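Home Ice and the Long Bus Ride: A Season with the Skutville Hockey Club
Student project report, Sports Studies

Why I picked this

I grew up going to Skutville games with a blanket over my knees, and I always believed we played better at home. Everybody in town believes it! So for my project I decided to check, using the score sheets from three seasons and a good deal of patience (and a lot of rink cocoa).

What I looked at

The club let me copy the results of 64 league games, half at home and half away. The rink holds 2,000 people and is never full in October, so I wrote down attendance too. For away games I noted the bus ride — the longest is Prarala, at 322 miles each way.

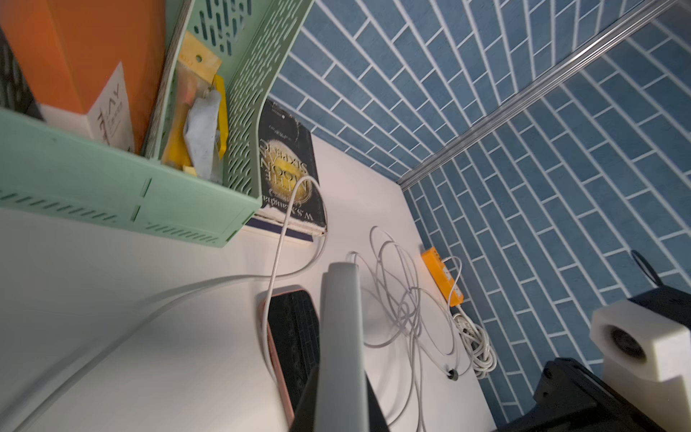
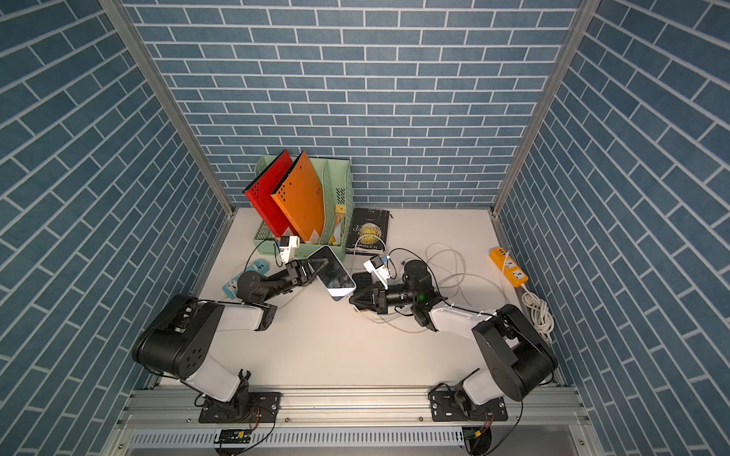 What I found

Skutville won 21 of its home games and 13 of the away ones, so the blanket crowd was right. The part I didn't expect was Flumwood. It is the shortest ride on the schedule, and we lost there every single time, mostly in the third period. Prarala, with that awful drive, was kinder to us.

Crowd size didn't seem to matter much. Some of our best home wins came on quiet nights, when you could hear the skates from the top row.

What I would do next

I would like to add penalties, and to ask the players how they sleep before a road game. I would also go to Flumwood myself and sit through one of those third periods.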